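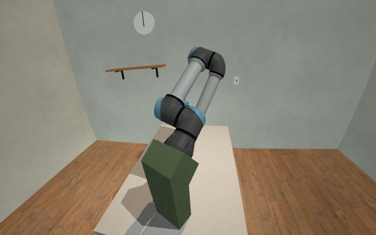
Box room, going from magnolia to something that isn't magnolia, and I'm stuck on two things, colour and patchiness. First coat went on last night on the long wall only and dried in stripes. Shiny stripes, dull stripes, you only see them side on when the light's low. Colour wise I'm after something muted and I'm not fussed about every wall matching – grey-green on the back wall, beigey grey on the left and a bluish grey on the right over brown boards, like at the top, would do me fine. Our boards are much the same sort of brown. But my other half reckons different greys in a small room will just look like we ran out of tins.

Details, sorry this is all a bit rushed, typing on my lunch. Paint is Zodach matt, the ordinary one not the kitchen and bathroom one. Roller was a medium pile from the pound shop. Wall is old plaster, had lining paper on it once, I stripped that and filled with Prurkier filler, sanded, wiped down. Did not prime. I know. The tin said you didn't need to on "sound painted surfaces" and I decided mine was sound.

So. Is it the paint, the roller, the filler or me? Do I just bang a second coat over it or does it need sanding back? And does the different greys thing work in a room this small, it's almost 9 foot the long way and less the other. One window, faces north. Budget is what's left of £140 and I've already had a fair bit out of that for the filler, the dust sheets and a stepladder that turned out to be too short.

Also the edges. Where I cut in with the brush it's gone darker than the rolled bit, like a picture frame all the way round. Is that normal and does it go.

Oh and I can't open the window properly, it's painted shut from before us. Does that make a difference to drying?

Needs to be done by September as my sister's coming to stay and it's her room for the month.

Karine Perron

Osvaldo Cirillo

It's you. Sorry! But it's everyone the first time so don't feel bad.

Stripes in matt paint nearly always means one of these. You let an edge dry and then rolled over it. You pressed too hard when the roller was running out. Or the wall drank it up faster in some places than others, and bare filler drinks like mad. Sounds like you've got a bit of all of it to be fair.

What I'd do. Leave it overnight, longer with that window stuck, yes it does make a difference, damp air hangs about and the paint stays soft for ages. Prop the door open at least. Then run your hand over the wall. If you can feel ridges, rub them down with something fine, just lightly, you're not trying to take the paint off. Wipe with a damp cloth, let it dry. If you can't feel anything don't bother sanding.

Then spot prime the filler. Doesn't have to be fancy primer. Watered down emulsion does it if you're skint, one part water to 4 of paint, slap it on the filled bits and let it go off. Do that before the second coat not after, my brother did it after and had to start agian.

Second coat: chuck the roller. A cheap roller sheds fluff and holds nothing, so you end up squeezing it to get paint out and that's your shiny stripe. I get the Gatti ones, medium pile, they're a few quid more and you wash them and use them for years. Load it properly. Work top to bottom in strips a couple of roller widths wide, and don't stop for a phone call halfway across. Whole wall in one go, then tea.

Finish each strip with one light pass, all in the same direction. No going back to "just touch that bit". That bit is fine. Leave it.

Edges going darker is called framing or picture framing or something. Brush lays it on thicker than a roller does. Cut in one wall, roll that wall straight away while the edge is still wet, then move to the next. Don't cut in the whole room first. And get the roller as near to the corner as you dare, so there's less brush showing. Usually evens out a good bit on the second coat, but not if you cut in the night before.

Colours I'm no help, my whole house is white.

Tiziana Bellini

Disagree on the watering down. Fine for bare plaster, iffy on filler next to old paint, I've had it show through on the stairs after three coats. Buy a small tin of proper primer. Rolden do a little one, it's enough for a box room's worth of filler patches and you won't blow the budget. Mine did the patches and then the back of a cupboard.

What Osvaldo says about wet edges is right though. The other thing is heat, if there's a radiator on that wall turn it OFF the evening before. The paint above mine was dry before I'd got the roller back in the tray. I blamed the paint and wrote quite a rude review, then did the same wall again with the heating off and it was perfect. Felt a bit daft.

Greys. North facing room, be careful. Grey in north light goes cold, and bluish grey goes properly cold, like the inside of a fridge. If you want a bluish one put it on the window wall, as that wall gets no direct light on it anyway and you're mostly looking at it with the light behind. Put the warmest one opposite the window. Green-grey is the easy one, it sort of goes with whatever you've got, I'd have that on the biggest wall.

Does it look like you ran out of tins? Only if they're too close. Two greys a shade apart look like a mistake. Go far enough apart that anybody walking in can tell you meant it, but keep them about as light as each other. Squint at them – if one jumps out darker it's the wrong one. Same finish on all of them too, don't mix matt and silk.

Tester pots. Do NOT paint little squares straight on the wall, you'll see them under the topcoat forever. Paint a sheet of lining paper, blu tack it up, move it round the room during the day. Look at it in the morning, look at it at teatime, look at it with the big light on. I went through 13 pots doing our hall which is ridiculous, don't be me. Get three.

Ceiling, leave it white. Skirting, whatever it is now, leave it till last and then decide. Brown boards warm everything up a bit anyway so you've got that on your side. A rug will change it again mind, so if you've already got the rug, put it down when you're looking at the testers. Obviously take it up before you paint.

Window: run a sharp blade down the join between the sash and the frame, all round, inside first. Gently. Don't lever it with a screwdriver, you'll take a lump out. If it's an old house have a think about lead before you go scraping or dry sanding anything, the test kits aren't dear. 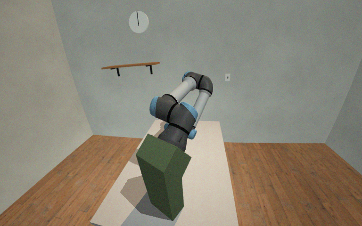
Negin Heydari

Just to add to the above, don't start the second coat under the ceiling light in the evening. I did our back bedroom like that and it looked lovely at ten at night and dreadful at breakfast. Do it in daylight, start at the window end and work away from it. Then you're looking along the wet paint and you can see the misses.

If you have to do evenings put a lamp on the floor close to the wall so it shines along it. Shows up everything. A bit depressing but better to know.

Also stir the tin. Really stir it, right down into the bottom, couple of minutes. The stuff that makes matt paint matt sinks, so if you've used the top half on one wall and the bottom half on another they won't dry the same. If you've got two tins of the same colour tip them both in a bucket and mix. Batch numbers on the lid can be different even off the same shelf.

I'd go for it with the different greys. Worst case it's a box room and you paint it again next year.

Tall people tip for the short ladder, get an extension pole for the roller. Screws in the end of the handle. You keep a more even pressure with it too and your shoulders don't ache, I don't know why they don't just sell them together.

Karine Perron

Thanks all, this is brilliant. Felt the wall, there are ridges, so yes it's me. Radiator was on as well. And I'd cut in the whole room the night before like I was told to by a video.

Going to get the little primer and a decent roller after work. Three testers, promise. Window has come unstuck along the bottom but not the sides yet, will keep going at it.

One more if anyone's still reading, how long can I leave the roller wrapped in cling film between coats? Got told overnight is ok, got told an hour tops.

Osvaldo Cirillo

Overnight's fine, wrap it tight and stick it somewhere cool. Any longer wash it.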